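In Praise of the Thing That Is Only White Plastic 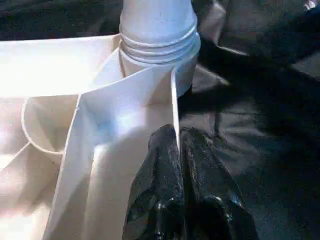 STISSIDE, 17 Jun 2018

My grandmother kept a drawer in her kitchen for what she called the useful ends. There were lids in it, and hooks, and rubber rings, and a great many small white plastic pieces that had once belonged to something and might belong to something again. As children we were allowed to play with anything in that drawer on the condition that it all went back, and I think I learned more about how a house works from that drawer than from any book, although I couldn't have told you so at the time and would have much preferred a puppy.

I've been thinking about her drawer because our town has spent the spring arguing about repair. Some of you will have followed it. The old feed store on Ochoa Street has been standing vacant, and there is a proposal to let it out cheaply as a place where people can bring broken household things and sit down with someone who knows how to mend them. The other proposal is for parking. I am for the mending, and I would like to take a little of your time saying why, and I promise to be fair to the parking.

We have become shy around our own belongings. I say we because I am the worst of the lot. When the spray arm on my dishwasher stopped turning last fall, I didn't open the machine up and look. I stood in front of it with my arms folded, as if it had been rude to me, and then I went and priced new ones. A decent one was $635 before delivery. It was a neighbor who knelt down on my floor in her good slacks, pulled out a part, held it under the faucet, and picked a cherry stem out of it with a pin. I owned that dishwasher for eight years and had never once seen that part. I didn't know it came out.

I don't believe I am unusual in this. We live among molded shapes, all those ribs and collars and flaps and posts, and somebody sat at a desk and decided on every one of them. A row of ridges might be there so wet fingers can get a grip. A flap might be there to keep the crumbs out. We pass our hands over these decisions all day long, and we treat the whole business as if it had come down with the weather. Then one small tab snaps and out it all goes to the curb, the good parts along with the bad.

Now, people will tell you that things aren't made to be fixed anymore, and there is a good deal of truth in it. I have met the screw with the funny head that fits nothing in the hardware store. I have met the case that is glued shut. I wrote a letter to one company asking for a replacement latch and got back a coupon for a new unit, with a very cheerful note. So I won't pretend that a few folding tables and a pot of coffee will set the manufacturers straight. But I'd point out that plenty of what we throw away isn't glued shut at all. It has a clog in it, or a loose wire, or a dead battery, or a hinge pin that has worked its way out and is lying under the refrigerator this minute.

They have had a mending room over in Urnia for three years now, in the basement of the Lesto Building, and I drove over to see it in September. I brought a table lamp, partly as an excuse. There was a wait, which I didn't mind, as the folks ahead of me were interesting. One fellow had a fan. A girl of twelve or so had a music box and would not let anybody else hold it. There were around 3 dozen people in there by midmorning, and the talk was the kind you used to hear on porches, with people leaning over to look at each other's troubles and offering opinions that hadn't been asked for. My lamp needed a new socket. I was made to put it in myself, with a patient gentleman pointing at things, and I have been insufferable about that lamp ever since.

That's what I'd most like for Stisside, more than the money saved, though the money is nice, and more than the trips to the landfill, though I do think about those. I'd like us to have a place where it's no shame to say you don't know how a thing comes apart. There is hardly anywhere left for a grown person to say so. At the store you feel foolish, and online you feel worse.

As for the parking, I said I would be fair. It is hard to park on Ochoa Street before lunch, and harder for those of us whose knees have opinions. The bakery and the shoe store have a real complaint. But there is the gravel lot behind the feed store, which has been chained off for as long as I can remember and which could be leveled and opened without knocking anything down. I would gladly see both things done - the lot in back and the tables in front - and I haven't yet heard why they can't be.

The drawer came to me, by the way, when the house was sold. My cousins took the china and the clock. I still go through it now and then looking for a hook or a ring, and I have a lid from it on my flour canister that fits almost perfectly if you turn it a little to the left.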